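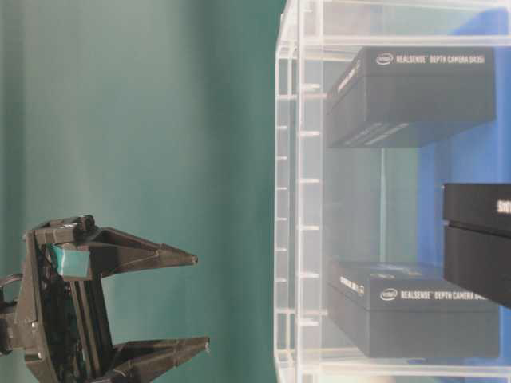

Clear rack, boxes on its shelves, with the green backdrop behind

Hello all,

Sorry to be slow with this – I read Gheorghița's message over breakfast and then spent half the morning going through our own shelves before I felt fit to answer.

Gheorghița Surdu wrote:
> We have the Bedham stockroom to set up before the end of the month and I am
> stuck on the small boxed items. The cardboard trays we brought over from
> Mocanu are sagging. Has anyone gone over to clear bins or racks, and do you
> line them? Also, do you keep the retail boxes or throw them out and bag
> the parts? I have 14 shelves to fill and would like to buy only once.
> G.

Keep the boxes! I feel strongly about this one. We threw ours out in January when we moved the Sinent shelves, thinking we'd be so clever and save all that room, and I have regretted it ever since. A good stiff two-part box stacks, it protects what's in it, and it has the name printed right there on the outside, so you don't have to write a label that falls off by summer.

As for bins, yes, go clear, or at least the milky kind you can more or less see through. We have the ones with a handle molded into each short end, and they're a pleasure to lift down when your arms are tired. I stand the boxes up in them with the printing all running the same way, and I leave a gap between one box and the next so there's room to get your fingers in.

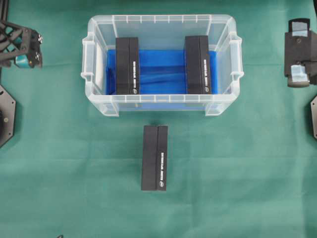 On lining, I do line them, with nothing fancier than blue plastic sheet. It crumples and it never lies flat, and I stopped fussing over that long ago. Dark boxes show up well against it. A green cloth on the table is nice for the same reason when you're sorting, and it saves the finish on the boxes too.

The racks are a bigger question. Clear acrylic looks lovely and lets the light through, but it shows every fingerprint, and you'll want to check how the shelves sit on their supports before you order 14 of anything. Uson let us try one rack for 20 days before we paid, and it may be worth asking them for the same.

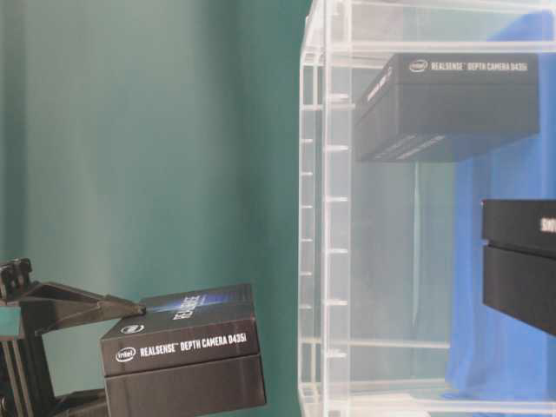
RealSense D435i box, lid lettering on the top and front edge

One more thing, on which way to face them. If a box has its name on the front edge of the lid as well as on top, put that edge toward you on the rack, and in a bin go by the top. We had both habits going at once for a while and it made for some very cross stock checks.

Gheorghița, do send the shelf depths when you have them and I'll measure one of our bins for you. I'm in all week except Wednesday afternoon.

Warmly,
Maureen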